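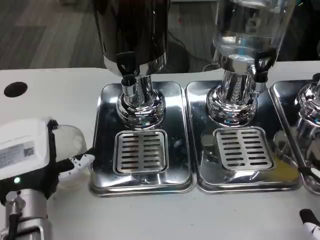 Drink station fault, August: gallery and notes

Cada is the drink-serving setup we run at the Arriaga site. It has two arms working behind one counter, filling cups from countertop dispensers and handing them over. In August it had a fault that put water on the counter and stopped service for the rest of the afternoon. This page is for the people who run the station at our other sites and asked what happened.

The cup in the left hand is one of the clear plastic ones we use for everything. They are light and they flex. The grip force had been set for a stiffer paper cup from Cistach, and when we changed suppliers the old value stayed in the settings file. With an empty cup you don't notice. With a full one the wall gives, the cup slides down through the fingers, and the hand keeps its position as if all is well.

The green light on the arm housing is the status indicator. It stayed green the whole time. It reports on the arm's power and joints and knows nothing about the cup, so please don't read green as "safe to reach in." Two of us had been doing that.

The drip trays have a square slotted grate in the middle, under the spigot. They are fine for drips. They are not meant for a full cup, and ours went over the rim and onto the floor, where we had cables lying. Thanakorn Boonchu hit the stop button and cut power at the wall before anyone went near with a mop. That is the right order.

What the log shows: the station had done 1,690 pours since the last service. The slip was on pour 151 after the cup change. There was no error code. The next pour started on schedule with no cup under the nozzle, and that is the part we consider the real fault.

Changes made so far: the grip value is now tied to the cup type, and the arm checks finger spacing before the lever is pressed. If the spacing is off, the station stops and waits for a person. Chutima Chaimongkol ran 199 test pours with the new check – two stops, both for cups that had been loaded crooked.

Still open: moving the floor cables, and a leak sensor from Vustum that is on order. Until both are done, keep one person within reach of the stop button during service.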